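Capítulo 4
Estimar sin prometer la luna

Voy a empezar por mi peor presupuesto, que así nos quitamos la vergüenza de encima. Llevaba yo poco tiempo en Perron, un estudio pequeño de desarrollo web, y un cliente me preguntó por teléfono cuánto tardaríamos en hacerle «una tienda sencillita». Contesté que 9 días. No había visto el catálogo, no sabía con qué pasarela cobraban y ni siquiera había abierto la web antigua. Tardamos 41 (¡y eso que en abril trabajamos hasta las once de la noche más de una vez!).

Lo curioso es que Beatriz Matos, que se sentaba enfrente y llevaba toda la vida en esto, ni se inmutó. Me pidió que escribiera en un papel todo lo que había hecho de verdad en esos 41 días, y yo, muy digno, me puse a ello. La programación pura ocupaba media hoja. El resto eran correos, textos que llegaban tarde, fotos de producto sin recortar, dos cambios de logotipo y una migración de clientes que a mí se me había olvidado por completo. Todavía guardo aquel papel, y de él sale buena parte de este capítulo.

En los capítulos anteriores hemos visto cómo escuchar al cliente y cómo convertir lo que cuenta en una lista de necesidades. Ahora toca ponerle tiempo a esa lista. Te aviso de que es la parte que más pereza da a mis alumnos, y la que luego más me agradecen cuando ya están trabajando.

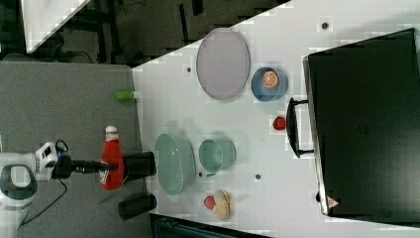 Figura 4.1. Brazo robótico junto a un bote de kétchup y dos recipientes cilíndricos negros.

Antes de seguir, conviene separar tres palabras que en las reuniones se usan como si fueran la misma cosa. Una estimación es lo que tú crees que va a costar el trabajo, con lo que sabes hoy. Un plazo es una fecha que alguien necesita, a veces por motivos que no tienen nada que ver contigo (una feria, una campaña, el cumpleaños del jefe). Y un compromiso es lo que firmas. Yo, en aquella llamada, creí que daba una estimación y el cliente apuntó un compromiso. Los dos colgamos contentísimos.

Durante todo el capítulo vamos a trabajar con un caso, el de Clonireo, una aplicación de reservas para talleres de bicicletas. El encargo lo lleva Adelino Veloso, y el presupuesto cerrado es de 400 horas. Parecen muchas, ya lo sé. Cuando lleguemos al apartado 4.3 y empecemos a restar reuniones, pruebas y correcciones, te van a parecer poquísimas.

Te propongo el siguiente recorrido. Primero partiremos Clonireo en tareas que quepan en un día o dos, y ahí te pelearás con la más traicionera de todas, «maquetar el resto de páginas». Después estimaremos cada tarea con un rango, mínimo y máximo, y veremos qué hacer cuando la distancia entre ambos es enorme —casi siempre significa que falta una conversación con el cliente—. Al final redactaremos el documento de entrega, con sus supuestos por escrito, y lo compararemos con el que usaba Furngate en sus proyectos, que es feo como él solo pero muy claro.

Un consejo antes de pasar página: coge un proyecto tuyo ya terminado, aunque sea la web de tu primo, y apunta de memoria cuánto te llevó. Luego busca los correos, los commits, lo que tengas, y calcula el tiempo real. Guarda las dos cifras, que las necesitaremos en el ejercicio 2.

Comentarios de los lectores

Rogelio Enriquez
Me he visto retratado en lo de los 9 días. Hice el ejercicio con una web de hace un par de años y me salió más del doble. ¿El papel de Beatriz se puede ver en algún sitio?

Arnaldo Vieira
En Bekitby damos siempre el rango y el cliente se queda siempre con el mínimo. Espero que el 4.3 diga algo de eso, por favor.

Krishnamoorthy Poojary
Muy útil la diferencia entre plazo y compromiso. La he llevado a clase y estuvimos una hora discutiendo.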